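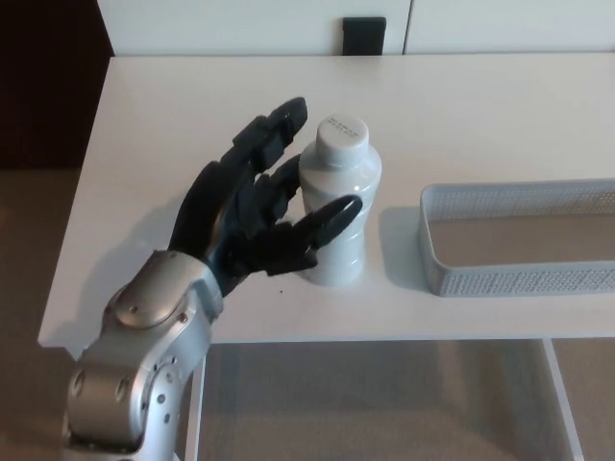

Ticket 113
Product: Skenden table, white, metal legs
Location: second floor, supply corner
Reported by: F. Heffernan
Status: Closed

Problem
Table rocks when weight is put on the front edge. Small bottles set near the front tip over. Grekia basket slides toward the right end when the table is bumped. Carpet underneath, no hard floor.

Entry 1, 9:20
Checked the top with a level. Side to side is fine. Front to back it drops 2 mm toward the room. Cabinet behind is level, so the floor along that wall was ruled out for now. Asked reporter whether the table had been moved in March when the cabinets went in. Answer was yes, it was lifted out and put back.

Entry 2, 9:45
Emptied the table and turned it over. All leg bolts present. Front right leg bolt turned by hand. The other three needed a wrench to move. Tightened all four in the order given in the Skenden sheet (opposite corners, two passes). Put back on carpet. Rocking reduced, still present.

Entry 3, 10:30
Foot on the front right leg was screwed all the way in. Other feet are out 10 mm. Backed the front right foot out to match. Table no longer rocks with a hand on any corner. Level now reads the same front and back.

Entry 4, 11:10
Basket test. Empty basket still slides if the table is pushed hard from the left. Bottom of the basket is smooth plastic and the top is smooth too. Added four Kvam stick-on pads under the basket. Does not slide with the same push.

Entry 5, 1:15
Bottle test. Used one of the short ribbed bottles with the flat screw cap, filled to 800 ml. Set at the front edge, middle, and back. Leaned on the table at each position. Bottle stayed up. Repeated with the bottle empty. It wobbled at the front edge and stayed up.

Comment from F. Heffernan, 2:05
Works for me. One question, should the basket go on the left or the right? People keep swapping it.

Reply, 2:20
Right end. The bottles go to the left of it. Load makes no difference to the table now, but the left end is the one people walk past. Indance label for the basket has been ordered so it stays where it is put.

Cause
Front right foot not reset after the table was moved. Loose bolt on the same leg made it worse.

Fix
Bolts tightened, foot adjusted, pads added to basket.

Follow-up
Recheck the front right bolt after the next carpet cleaning. If it has loosened again, replace the bolt and washer and reopen this ticket. Spare pads are in the white cabinet.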